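Rullov handheld pair, Baltasham station: setup and maintenance README

Maintainer: Remo Bortolotti
Last revised: 13 March 2018
Applies to: Rullov pair no. 2, head band, backpack unit, vanity station
Does not apply to: the arm cell upstairs, which has its own file

What this file covers

This README goes with the Pritora recordings made at the Baltasham station. It says how the handheld pair is put together, what gets checked before a session, how the marker cubes are swapped, and what has been repaired so far. The format of the recordings is in FORMAT.txt and the task list is in TASKS.txt. If you only want to load the data you can skip to "Known problems in the recordings" near the end.

Contents of the kit

Left gripper, right gripper, each with a marker cube
Head band with its camera
Backpack with the recorder and battery
Two wrist straps, two gripper cables, one spare cable
Calibration board in a flat sleeve
Bag of cube screws, hex key, lint-free cloth, roll of black tape

The kit lives on the shelf by the station. The calibration board goes back in its sleeve with the printed side against the foam.

Putting it on

1. Backpack first, with the chest strap loose.
2. Head band next. Tighten it until it stays put when the operator nods, then plug it into the top port.
3. Left gripper into the lower left port, right gripper into the lower right port. The ports are labeled. The labels on the cables wore off and were redone with tape: one ring for left, two rings for right.
4. Wrist straps on.
5. Power on at the backpack. Wait for the green light on each cube. If one cube stays dark, reseat that cable at the gripper end before touching anything else.
6. Open and close each gripper fully five times with the fingers touching nothing.

Step 6 sets the zero for the finger opening. If it is skipped the recorder will still start, but the opening values for the whole session will be offset and there is no clean way to fix them afterward.

The cables need enough slack for the operator to reach the back of the table with either hand. Route them behind the legs. Tape them to the floor if more than one person is working near the station.

Station layout

The vanity is the fixed reference for this station. Its feet sit on four tape corners. If it has been moved for cleaning, put it back on the corners and run the board calibration again before recording. The round side table with the vase has no tape and can be a little off.

The mirror stays uncovered. It was covered for the first trial sessions and we decided against it, as the Pritora tasks are meant to include a reflective surface. It does mean the tracker can pick up four cubes where there are two. The filter for this is described below.

Only the items in the task list go on the tabletop. For the framed-photo task that is the small black frame, starting in the middle of the table, with both grippers brought in open.

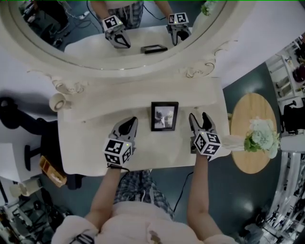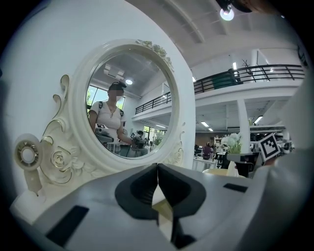
Reading time: 5 minutes

Reflected markers

The tracker rejects a detection when its pattern is mirrored. That handles most of them. The ones that get through are usually small, at a steep angle, and seen for only a frame or two at a time. A second filter throws out any cube whose position falls behind the mirror plane. The plane is stored in station.cfg and is measured with the calibration board held flat against the glass at three spots.

Measure the plane again when:

the vanity has been moved
the mirror has been tilted or its screws tightened
the cubes have been swapped

Wipe the glass before measuring. Fingerprints on it have not caused trouble during sessions, but they blur the board corners enough to make the fit worse.

Daily checks

Look at both finger pads with the gripper closed. The tips should meet first. A small gap farther down is normal on this model and should not be adjusted out. If the tips cross, the left pad is loose on its pin.

Wipe the cube faces with the dry cloth. No alcohol — it lifts the print.

Wipe the gripper camera lens and the head band lens.

Try to turn each cube by hand. There should be no movement at all. If there is any, tighten the screws and redo the board calibration.

Check free space on the recorder. A full session needs 20 GB.

Swapping a cube

The cubes are held by four screws from underneath. Take the gripper off power first. Note the cube number printed inside the base, lift the cube straight up, and unplug the light lead. The lead is short and the connector is the weakest part of the whole kit, so hold the connector and not the wires.

Fit the new cube with the arrow inside the base pointing toward the fingers. Tighten the screws in a cross pattern. Enter the new cube number in station.cfg for the correct hand. Left and right cubes carry different patterns and swapping them gives a recording that looks fine until you plot it.

After any cube swap, run the board calibration and record one short test at the vanity. Reprojection error should be under half a pixel. Chan, who supplied the cubes, will replace any with lifting print if you send the number.

Repair log

Right gripper, finger stiff to open. Dust in the slide. Cleaned, dry lubricant applied. No recurrence.

Left gripper, cube light off, tracking normal. Light lead connector cracked at the latch. Replaced the lead.

Right gripper, dropouts when the arm was fully extended. Cable too short for the old backpack position. Replaced with the longer cable in September. The old one is the spare.

Head band, slow drift during long sessions. Foam had flattened. New foam, and sessions are now limited to 19 minutes before a break and a refit.

Left gripper, pad tips crossing. Pin reset with thread lock. Checked again after a week of use, still good.

Known problems in the recordings

There are 449 recordings in this release. Roughly 20 of them, all made before the longer cable was fitted, have short gaps in the right gripper stream. They are marked gap=1 in the index. The gaps have been left empty and no values were filled in.

Reflected detections have been removed from the tracked poses, but the images have not been touched. The mirror shows the operator in many of them. Faces are blurred in the release, including reflected ones. If you find a face that was missed, report the recording number and it will be pulled and redone.

Timestamps come from the backpack clock. The head band and the grippers share it, so no alignment step is needed between them.

Other people working in the room can appear in the background. They are not part of any task.

Changes to this file

Send corrections to Remo Bortolotti with the section name in the subject line. Entries in the repair log are added by whoever did the work, on the same day, and older entries are not edited.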